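Juden carpet tile next to a wood edge – worth it or not?

Renato Toledo
Sep 22, 2026
The Juden store guy swears the gray striped carpet needs no trim where it meets wood. I don't buy it. My wood has a raised edge with a beveled strip, so there's a step, and he says just butt the carpet up to it. For 300 bucks I'd like more than "just butt it up." It's straight, I'll give him that.
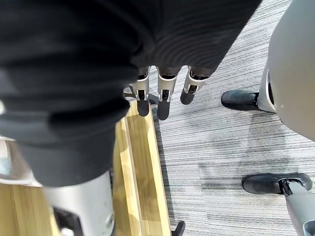

Benjamín Salinas
Straight on day one means nothing. Ask what it looks like in November when the heat comes on. Mine pulled back from the wood and I ended up buying the Dellby strip anyway.

Hamdia Admasu
Disagree. Mine has been down 20 months with no strip and no gap. Did you glue it, Benjamín, or use the tape they give you?

Benjamín Salinas
Tape. It's in their instructions.

Hamdia Admasu
Well, there you go.

Renato Toledo
So the instructions are wrong but the carpet is fine? Convenient. The stripes do hide dirt, or so the tag claims. I'd want to see that after a winter of boots.

Same question for the wood piece, by the way. It's light colored and Clotby calls the finish "family proof." Sure.

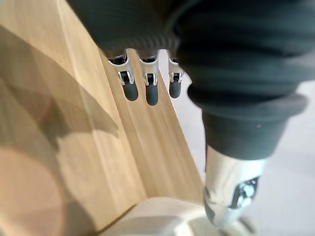 Light wood, vertical face

Wajid Cheema
Every finish is family proof until you have a family. I'd put a coat of wax on it and skip the $653 "care plan" – total waste.

Renato Toledo
They tried to sell me that too. Still no answer on the strip, though. Does the Dellby one sit flush or do you trip on it?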